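# The basket on the table

There is a shop in Cendesberg, halfway up the hill from the river, that sells almost nothing except baskets. I went in last January to get out of the sleet, meaning to stay only until it eased, and came out an hour later with a log basket I had no logs for and a long list of questions about why we are all so fond of these things.

I have been asking them ever since. My own grandmother kept her fruit in a basket, her pegs in another and her letters in a third, and when she moved to the flat in Zesevden it was the baskets that went in the car with her, on her lap and round her feet, while the good china followed on in the van. I don't think she ever bought a proper fruit bowl. I have owned several, all handsome, all heavy, and every one has ended up holding keys, dead batteries and the takeaway menu.

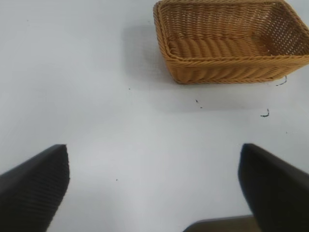
Weaving rewards a slow look, and I'd urge anybody buying a basket to give it one before thinking about size or price. Turn it to the light and look inside as well as out, because the inside is where your pears are going to live. On a tan basket like this one the front is close and slanting, almost herringbone, the far wall opens out into a lattice with little gaps of light, and the floor is all rounded ridges side by side. Run your thumb along the rim too, where a thick braid gives you something comfortable to take hold of. I like a rim with a bit of heft to it, and I've put back plenty of otherwise lovely baskets over a mean, thin edge.

Then there is the matter of where it goes. Brabec, the little homeware firm whose spring catalogue I read in the bath (I'm not proud of the state it is in now), lists 261 baskets this year and shows nearly all of them on shelves, stacked and labelled and very tidy. I can see the sense in it, but a basket for fruit wants to be out on the table where hands can find it. Ours sits between the bread board and the window, moved along a few inches when the afternoon sun gets strong, and the fruit goes down a good deal faster than it did when it lived on top of the fridge.

You needn't fill it, either. I was brought up to think of a fruit basket as a sort of harvest festival, grapes trailing over the side and a pineapple if company was expected, and it took me years to get over the idea. These days I buy two or three things at a time from the market in Plesico and let the basket look as bare as it likes between trips. A plain white table helps - the warm colour of the weave does most of the cheering up, and whatever you put in does the rest.

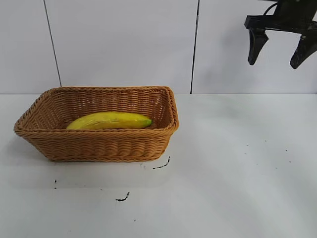
*One banana, green at the tip, and plenty of room for company.*

As for looking after a basket, there's pleasantly little to do. Mine gets turned upside down over the sink and tapped when the crumbs build up, and now and again I go along the weave with a dry pastry brush, which gets into the ridges better than any cloth. If something has gone soft and sticky at the bottom, a barely damp cloth and an airy spot by the back door will usually see to it. I line mine with a folded tea towel in plum season and take it out again when the apples come in.

The log basket from Cendesberg, in case you were wondering, is in the hall. It has 2 umbrellas in it and a quantity of scarves, and I still haven't got a fireplace.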